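Clellar Community > Help > Grippers and end tools

Gripper drops a glass jar of powder, but only sometimes. Where do I start?

Posted by flutanness_bench in February
Tags: grip force, slipping, glass, hand-held

Hi all! I'm having a great time with my Flanus two-finger gripper, the hand-held version, and I've hit my first real fault. It picks up blocks, cups and cardboard boxes all day long. Then I moved on to a glass jar with white powder in it, and out of 12 lifts it let go of the jar 3 times. Each time the jar slid straight down between the pads a second or so after leaving the table. The fingers stayed closed and no error came up.

The grip force is set to 7 on the dial. I'm nervous about turning it up because, well, glass. The pads have done 600 cycles since I fitted them. Is this a force problem or a pad problem? I'd love to keep the jar in my set of test objects, it's such a good challenge!

schwerdtfeger_fan

Ooh, I had this one! Leave the force alone for now and look at your pads. Powder gets on the outside of the jar every time you fill it, the rubber picks it up, and after a few lifts you're gripping dust. Wipe both pads with a damp lint-free cloth, let them dry completely, wipe the jar too, and run your 12 lifts again before you change anything else. Mine went from dropping things every session to behaving beautifully. Put a folded towel under the jar while you test, please. Glass and bare tabletops don't mix.

mill_road_tinkerer

just turn it up to 9, works for me

late_shift_lab

Please don't go to 9 on glass until you've found the cause! If the jar breaks under load you have shards at finger height, and your own hand is right behind the tool. Wear eye protection for this one whatever the setting.

Cleaning is a great first step, and I'd add the grip point. My jar is the same sort of thing, and it's a fun one to work with:
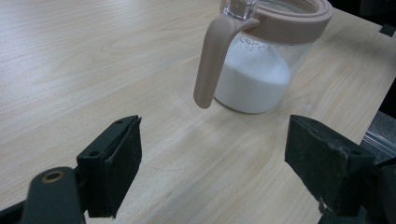 2 min read

The silicone collar and the bare glass are two very different surfaces. If one pad lands on the collar and the other on glass, you get uneven contact and the jar can twist out. Choose one height and stick to it. I go for the glass below the collar, with the long handle turned away from both pads so it can't get pinched.

Check the fingers for wear while you're there. Mine are dusty and scuffed, and the right one has a chipped spot along its lower edge. Run a fingertip over the gripping faces with the power off. If they feel slick after cleaning, swap both pads together. Good luck, and do post your next set of lifts!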